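Speaker notes: Getting good examples out of ordinary rooms
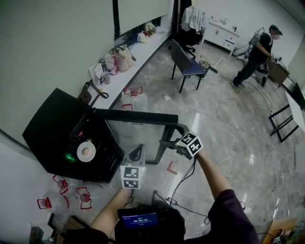
How many examples does a learning system need before it can open a door?
Fewer than most people expect, as long as they differ from one another. Our first useful door policy came out of 254 recordings, and the set before it was bigger and worse.

(Leave that up for a moment. Say hello, thank Rosine for the slot.)

Start with the thing I love about this work: the teaching happens in the hands. You pick up the two grippers, you do the task, and what you did goes into the set. No joystick, no code. The first time I tried it I forgot to stop and did four takes in a row just for the fun of it.

Point at the open glass door. One gripper is at the outer corner, the other is low, under the pane. Ask the room which hand they would use at home. Somebody will say "the left one, obviously" and somebody else will disagree, and that disagreement is the whole next section!

Variety. At Potwood we had one script and everyone followed it. Same hand, same speed, same starting spot. Beautiful data, very tidy plots. Then we moved the cabinet a hand's width and the policy fell apart. At Clesgate we threw out the script and kept only the goal: door open, dish reachable. People did it their own way, and the success rate on a cabinet the system had never met went up to something we could show in public.

Marker blocks. Mention the square black-and-white patterns on the grippers, they're how we get the hand positions back afterward. If you turn your wrist too far the pattern disappears from view and that stretch of the path is a guess. Tell the story of the 40 takes we lost in June to one person's very elegant wrist. (It was me.)

Glass. Slow down here, people always ask. You can see floor right through that pane, and so can the system. A clear door has very little to look at except its border, so we want plenty of takes where the gripper meets the black edge. Quentin Besson has the numbers by lighting condition, send the hard questions to him.

Shiny tile: same family of problem. Long white reflections that slide about when you move your head. We used to put down mats. We stopped, and I'm glad.

Clutter. Bags on the window ledge, water bottles on the floor, a chair with a jacket or whatever on it. Leave it in. I get really excited about this one so watch the clock. A bare room teaches the system that rooms are bare.

Two people in one room. Yes, it works. We had to sort out whose cables go where, and we now talk before we cross the floor. Pace goes up when there's company.

Bad takes. Keep the fumbles where the person recovers, drop the ones where they give up. Of 469 recordings in the Tsai set we dropped 124, and I'd put a few of those back today.

Length. Short is fine. Most of our door takes are done in well under a minute and people stay fresh.

If there's time: the Trunell comparison, two slides, skip the table.

Questions. Repeat each one into the mic. Rosine Leblanc will wave at five minutes.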